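Plumstead-Wegedaten: Datenblatt zum Streckendatensatz

Fassung vom 27. Februar

Gegenstand

Der Datensatz beschreibt den Rad- und Wanderweg Plumstead auf der Trasse der stillgelegten Nebenbahn zwischen Mahlangu und dem Stausee Plevico. Erfasst sind Streckenverlauf, Oberflächenbeschaffenheit, Zugangsstellen, Brückenbauwerke und Rastplätze. Die Strecke ist 48 Kilometer lang und in 14 Abschnitte gegliedert. Herausgeberin ist die Arbeitsstelle Jundesness, fachlich verantwortlich ist Hawi Gebru.

Inhalt des Verzeichnisses

strecke.geojson: Mittellinie des Weges, je Abschnitt ein Linienobjekt
zugang.csv: Zugangsstellen mit Angaben zu Parkflächen und Barrierefreiheit
bauwerke.csv: Brücken, Durchlässe und Stützmauern
rast.csv: Rastplätze, Schutzhütten und Trinkwasserstellen
aenderungen.txt: Änderungsverzeichnis

Alle Tabellen liegen in UTF-8 vor, Feldtrenner ist das Semikolon. Koordinaten sind in ETRS89 / UTM angegeben, mit Ausnahme der Datei strecke.geojson, die dem Format entsprechend geografische Koordinaten in WGS 84 enthält.

Erhebung

Die Mittellinie wurde durch Befahrung mit einem Satellitenempfänger aufgenommen und anschließend anhand der historischen Bahnpläne geprüft. In den bewaldeten Einschnitten südlich des Stausees war der Empfang beeinträchtigt; dort wurde der Verlauf aus Luftbildern übernommen. Die betroffenen Linien tragen im Feld "quelle" den Wert "luftbild".

Die Oberfläche ist alle 500 Meter bewertet. Zulässig sind die Werte asphalt, wassergebunden, schotter und unbefestigt. Wechselt der Belag zwischen zwei Bewertungspunkten, gilt der Wert des in Fahrtrichtung Plevico zuletzt erreichten Punktes. Für Abschnitt 7 liegt bislang keine Bewertung vor, das Feld bleibt leer.

Die Angaben zu Bauwerken beruhen auf den Unterlagen der früheren Bahnverwaltung sowie auf einer Begehung im Juni. Lichte Weiten wurden vor Ort gemessen, Baujahre aus den Akten übernommen. Eine Aussage über die Tragfähigkeit ist damit nicht verbunden.

Bekannte Einschränkungen

Die Trinkwasserstellen sind nur in der warmen Jahreszeit in Betrieb. Vorübergehende Sperrungen, etwa bei Forstarbeiten oder Hochwasser, werden nicht abgebildet. Der Zubringer vom Ortskern Mahlangu verläuft teilweise auf öffentlichen Straßen und ist nicht Bestandteil der Streckenlänge. Für die Wegeführung an der Staumauer sind zwei Varianten enthalten; maßgeblich ist die mit "haupt" gekennzeichnete.
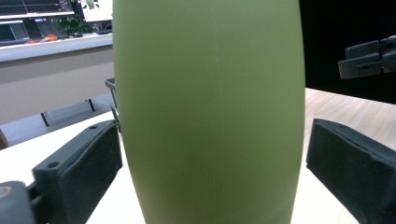
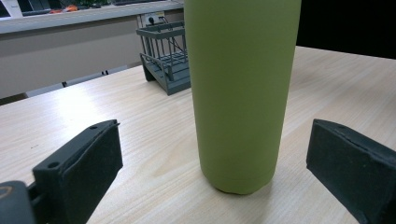

Nutzungsbedingungen

Die Daten dürfen unter Nennung der Herausgeberin vervielfältigt, bearbeitet und weitergegeben werden. Veränderte Fassungen sind als solche kenntlich zu machen. Eine Gewähr für Vollständigkeit und Aktualität wird nicht übernommen. Für die Planung von Rettungswegen ist der Datensatz nicht bestimmt.

Pflege und Meldungen

Berichtigungen nimmt Zinash Habte schriftlich über die Arbeitsstelle Jundesness entgegen. Anzugeben sind die Abschnittsnummer, der Name der betroffenen Datei und nach Möglichkeit eine Koordinate. Geprüfte Meldungen werden in die nächste Fassung übernommen und im Änderungsverzeichnis aufgeführt. Frühere Fassungen werden auf Anfrage bereitgestellt.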